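Notebook, storage bench, December, 4:40 pm

Tin trial, entry 17. Inmaculada Calvo has asked me to write these up "so that another human could follow them," which I take as a comment on entries 1 through 16.

Where we stand: the Asthorpe crate is out of the running. It held vegetables very well. It also held damp very well, and after the last turnip went soft I spent a morning scrubbing slats with a toothbrush. The Brumero box has a lid that fits only when nothing is in it. So we are back to the old biscuit tins, which cost nothing and which I said in entry 2 we should start with. I have underlined that in entry 2.

Method, same as before. Newspaper on the bottom, one layer, no glossy pages (the ink comes off on the citrus and then on you). Vegetables and fruit in together, which everyone who has ever read a storage leaflet will tell you is wrong. I know. The point is to see how wrong, in a kitchen where people own one tin and are not going to buy a second one on my say-so.

Went with the pink tin this time. Bigger footprint than the blue, and the blue has a dent that Inmaculada calls character and I call a leak. Purple turnip in the middle, oranges spread around it so they don't sit skin to skin, the smaller stuff wherever it would go. The cut pieces are in there on purpose. Last round everything was whole and everything was fine, so we learned that whole vegetables keep, a finding I don't plan to publish.

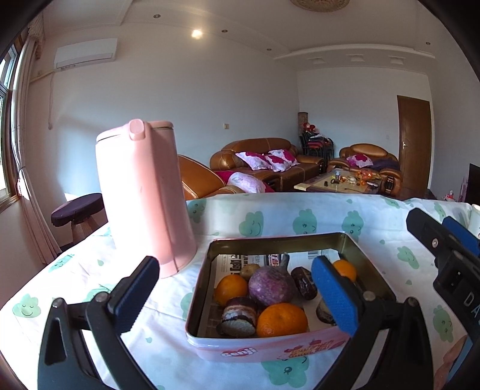 The bench was still covered in seed trays, so I set up on the table with the smiley cloth, which Cheng bought and which has been a source of low-grade morale ever since. It will not lie flat. I ironed it once, in a spirit of optimism, and it was creased again by lunch. Note for next time: draw the curtain before starting. Direct sun on the table in the afternoon is no good for a storage trial, and I had to carry the tin to the cold shelf sooner than I wanted, with the lid under my arm.

Layout question, still open. Does the turnip belong in the middle? It's the heaviest thing in there and the oranges lean toward it when the tin gets moved. In entry 14 I put it in a corner and the whole tin tipped when I picked it up one-handed. Middle for now. If an orange goes first on the side facing the turnip I'll try a twist of paper between them.

Checks: lid off every 3 days, look, sniff, turn the oranges, lid back on. No prodding the cut faces. This means you, Cheng. Anything furry comes out and gets logged before it goes in the compost, with the position written down ("bad one, threw it" was the complete record for entry 9).

Scale is acting up again. It gave me 3,162 g for the loaded tin, then a different number when I leaned on the table, then the first one again. Writing down the first and calling it the start weight. Will borrow the Ballatia scale if they ever return our calls, or our funnel.

To do:
Shelf thermometer, battery.
More newspaper. The crossword pages are spoken for.
Label the lid with the entry number. Masking tape, not marker, see entry 4.
Ask Inmaculada whether we stop at first spoilage or keep going to the bitter end. I vote stop. I'm the one who washes the tins.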